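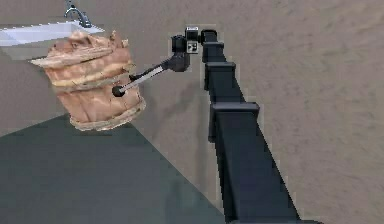
Call for Participants: Hokivville Home Sleep Study

Do you lie awake listening to the garbage trucks? Do you sleep like a log and wonder why your partner can't? Either way, we'd love to hear from you!

We're a small team looking at how people in ordinary apartments fall asleep, wake up and fall asleep again. A lot of sleep research happens in labs, with strange pillows and wires everywhere. We want to know what goes on at home, with your own blanket, your own neighbors and the dog on your feet if that's how you do things.

Who can take part

We need 90 adults who live in Hokivville or in the Weser Street neighborhoods and who usually sleep at home. Good sleepers, bad sleepers and people who nap after lunch are all welcome. Couples can sign up together, but each of you fills in your own diary (no peeking, please).

We can't include people who work night shifts this time, or anyone who started a new sleep medication in August. There is a separate night shift study planned and Niamh Cronin is keeping a list, so do write to her if that's you.

What you'll do

You keep a short sleep diary for 28 nights. It's one page each morning: when you turned out the light, when you think you dropped off, how often you woke and how you feel now. Most people can finish it before the coffee is ready.

You'll also wear a soft wristband at night and put a small sound meter near the bed. The meter stores loudness levels only, so your snoring and your late-night phone calls stay private. 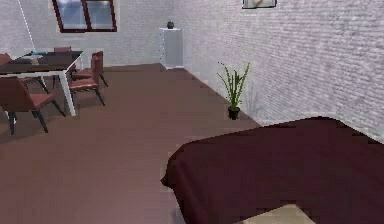
At the start, Tuncay Polat or Baoshan Dong will visit you for 25 minutes to set up the meter and go over the diary. They'll ask which way your windows face, what kind of curtains you have and whether you share the room. You don't need to tidy up for them! At the end, they come back to pick everything up and have a chat about how it went.

What you'll get

Everyone who completes the study receives $400, paid within two weeks of the last visit. You'll also get a chart of your own nights, which people in our pilot group really enjoyed poring over. You can stop whenever you like, and we'll pay you for the nights you've done.

How to sign up

Write to Niamh Cronin at the study office, Kaseo Building, second floor, or call in during office hours. Tell us your age, your street and the best time to reach you. Please get in touch by Saturday, September 7, 2019. Diaries are available in English, Turkish and Chinese.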